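Drellow Common Rooms: Packaging Waste and Room Tidying
Second progress report to the Clasport Fund
Report date: 2026-07-21

Summary

The work is on schedule apart from the signage, which is late. The large open bins are in all 20 common rooms at Drellow. The floor pickup routine is running in each of them, and the first full round of sorting and counting is finished. We counted 1818 pieces of packaging in that round. Of these, 837 were cups or tubs of one kind or another, and most of the rest were wrappers, films and bags. We are asking for one change to the budget, set out near the end of this report.

What the grant is for

The common rooms are used by more than 400 residents. People eat there in the evening, mostly instant noodles, yogurt, jelly cups, milk tea and packaged bread. The complaint that led to the application was about the floors. Packaging was being left beside and behind the furniture, the old pedal bins were full by early evening, and the cleaning crew was spending its morning visit on picking up before it could start to mop.

The grant pays for larger bins, a daily pickup before mopping, a count of what is thrown away, and a trial of separate collection for rigid plastic. The trial goes by the name Miro, after the room on the ground floor where it was first proposed, and we use that name for it below.

Bins

The old pedal bins have been taken out. Their replacements are large, white, smooth-walled and open at the top. We had considered a swing-lid model and borrowed two of them for a week during the first period. The lids got sticky and residents began propping them open, so the open type was ordered.

Placement took longer than planned. The first idea was to put each bin by the door. In the rooms with long benches this left the far end badly served, and packaging kept collecting at that end. We have moved those bins to the middle of the wall. In the smaller rooms the door position works and has been left alone.

The bins are light, which helps at emptying time, but they do get shifted about. Floor marks were tried in two rooms with tape. The tape lifted at the corners after several moppings, and we have not repeated it.

Daily pickup

The routine is the same in every room and is done before any water goes on the floor:

Move chairs and loose furniture away from the wall.
Pick up large items first (tubs, trays, bottles), then cups, then wrappers and film.
Check along the furniture legs and underneath the shelving.
Empty out any leftover liquid at the sink before the item goes in the bin.
Put the furniture back and start mopping.

Doing the large items first was a suggestion from the cleaning crew. Small things tend to be behind or inside the big ones, and a tub that has rolled onto its side can hide a surprising amount. The pale floor tiles make matters worse for clear and white plastic, which is easy to miss from standing height.
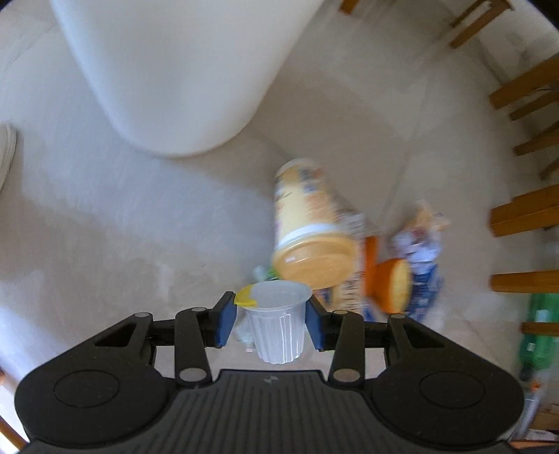
Small cups are the items most often left behind on a first pass. The crew now does a second, quick look from the other end of the room – the light falls differently from there – and this has reduced what turns up later under the mop. Lid film is the other regular nuisance. If it is still attached to the rim, the cup and film are picked up together and there is no trouble. If it has been torn off completely, it sticks to the tile and has to be lifted by hand or scraped.

Pickup is logged on a sheet inside each cleaning cupboard. The sheet has a line for the day, a box for anything unusual and a box for the time taken. The boxes for time were poorly filled in at first. We shortened the sheet at the end of the first month and the entries since then are usable.

The count

The count was done at the sorting table in the yard. Bags were brought over room by room, opened on a plastic sheet and separated into five groups: cups and tubs, wrappers and film, bottles, paper and card, and everything else. Food waste was weighed and set aside. Only packaging was counted piece by piece.

A few rules had to be agreed on before the figures meant anything. A cup with its film or lid still attached is one piece. A cup and a loose lid are two pieces, even when they obviously belong together. Torn wrappers are counted by their largest part, and scraps smaller than a thumb are left out. Nested cups are pulled apart and counted separately.

The result was 1818 pieces, including 837 cups and tubs. We had guessed before starting that wrappers would be the largest group by far. They are a big group, and they make up most of the mess that people see, but cups and tubs take up much more space in the bin. A single tapered noodle tub fills the room of a good many bread wrappers. This matters for emptying, which is paid for by the bag.

We do not want to claim much from one round. It was carried out in term time and the summer rooms are quieter, with a different mix of people using them. A second round is planned for August so the two can be set side by side. The same five groups and the same rules will be used, even where we would now draw them differently.

Miro trial: separating rigid plastic

Three rooms have had a second bin for rigid plastic since the start of this period. The results are mixed.

Clean cups and bottles arrive in the right bin fairly reliably. Drinks cups are the problem. A milk tea cup may be paper or plastic, it may have a plastic lid, and there is often liquid at the bottom. Residents told us they did not know what to do with a cup made of two materials, and the printed outside gives no help. Many of them simply put the whole thing in the general bin, lid on, along with the wrapper from whatever they were eating. 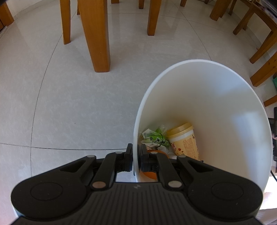 Jia
Room Services, Drellow

We have stopped asking residents to take lids off. It was an instruction that few people followed, and those who did follow it left wet lids on the tables. From now on a drinks cup with its lid on goes in the general bin and stays there. The rigid plastic bin is for yogurt and jelly cups, bottles and trays. This will lower the amount we collect separately, but what we do collect should be clean enough for the carrier to take. Two loads were refused in this period for being too wet.

Wrappers stay in general waste throughout. The carrier does not accept film or crumpled packaging of any kind, and we have no storage for it.

There is also the matter of bin liners. The general bins were meant to be lined at all times. Spot checks found several without a liner in the afternoon, usually after someone had pulled out a full one and not found a replacement. Spare liners used to be kept only in the cleaning cupboard, which is locked. A folded bundle is now kept on a hook on the back of each common room door, and the checks have been better since. Bins found unlined are washed the same evening.

Signage

The signs are late. The first proof used small drawings of the items, and when we showed it to residents they read the yogurt cup as a drinking glass. The second proof uses short words only, in two languages. It was approved last week and is with the printer. In the meantime there are handwritten cards taped above the bins, and these will stay up until the printed ones are delivered.

Furniture

This was outside the original plan, but it has taken up enough time to be worth reporting. The wooden units in most rooms stand close to the wall with a gap behind them, too narrow for a broom and just wide enough for a cup. We have pulled out the units in six rooms and either pushed them tight to the wall or moved them far enough forward to clean behind. The remaining rooms will be done as the crew has time. Two units were found to have loose backs and have gone to the workshop.

Budget

Spending on bins came in under the estimate after the swing-lid model was dropped. Spending on liners is over, and will stay over now that spares are kept in every room. We request permission to move the unspent bin money to liners and to the washing of bins. The total is unchanged. Crew hours are within the amount agreed. A table of payments was sent separately to the Clasport office.

Planned for the next period

Second round of counting, in August, with the same method.
Printed signs up in every room.
Miro trial continued in the same three rooms under the simpler rule, with a decision on whether to extend it after the August figures are in.
Furniture moved in the remaining rooms.
A short meeting with the carrier about collection times. The present slot falls before the morning pickup is finished, and the bags from the far building miss it on most days.

The count sheets and the room-by-room placement plan can be sent on request.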